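Sketby Folding Workbench

Model 2335
Designed by Golnar Sharifi for Najafi

Overview
Specs
Setup
Care
Spare parts

The Sketby started out as a bench for people who don't have a workshop. Golnar was living in a third-floor apartment with a narrow balcony and fixing up old chairs in the evenings, and she wanted something she could carry through a doorway by herself, open with one hand and really lean on. Four years of tinkering later we have a bench we love, and we use it every day in our own shop in Wernon (the one by the back door has so many paint rings on it that it looks like a map of the moon).

The top is solid beech, oiled at the shop before it goes in the box. It's split lengthwise into two halves, and the front half slides forward on a pair of steel screws, so the whole length of the bench works as a vise. You can hold a door on edge in it, or a broom handle, or a skateboard deck. The jaws open to 11 inches. Turn only one of the cranks and the jaw goes in at an angle, great for tapered legs and anything else that refuses to have parallel sides.

Legs are powder-coated steel in dark green. They lock open with a click you can hear across the room, and the feet are wide rubber pads that grip on concrete, tile and decking. One foot is adjustable - spin the collar until the wobble goes away.

Specs
Top: oiled beech, two halves
Jaw opening: 11 in.
Folded thickness: 4 in.
Crank handles: 2, removable
Legs: powder-coated steel, dark green
Assembly: cranks and feet only, hex key included

Setup
Stand the folded bench on its long edge with the cranks facing you. Pull the lower leg pair out until it clicks, then swing the top over and press down in the middle. Check both locks before you put any weight on it. The first few openings are stiff and that's normal! The hinges loosen up nicely after a week or so of use.

What people make on it
This is our favorite part of the job. We've had notes about birdhouses, guitar repairs, a full set of kitchen drawers and a very handsome rabbit hutch. Soudabeh Tabrizi teaches an evening bike class and clamps wheel stands straight into the jaws, with a scrap of carpet on each side so nothing gets scratched. We liked the carpet trick so much that we now make felt jaw liners, and they fit every Sketby we've ever sold.

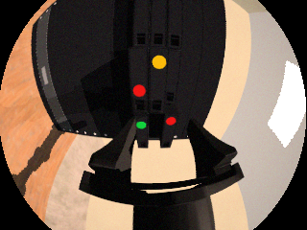
The liners come in pairs and stick on with a peel-off backing. Press them down hard for a minute and leave them overnight before clamping anything. If you work with a lot of glue, get the cork ones instead, as dried drips pop right off them.

Care
Wipe the top down after wet work and oil it twice a year. We use Starnelach bench oil, a thin coat rubbed in with an old T-shirt and left for 90 minutes before buffing. Lay the shirt out flat to dry outdoors afterward; oily rags in a heap can catch fire. The screws want a drop of light machine oil when they start to squeak. Surface scratches sand out easily, and deeper ones are part of the fun.

Spare parts
Cranks, feet, collars, hinge pins and replacement top halves are all kept in stock. Have your model number handy - it's stamped on the inside of the left leg.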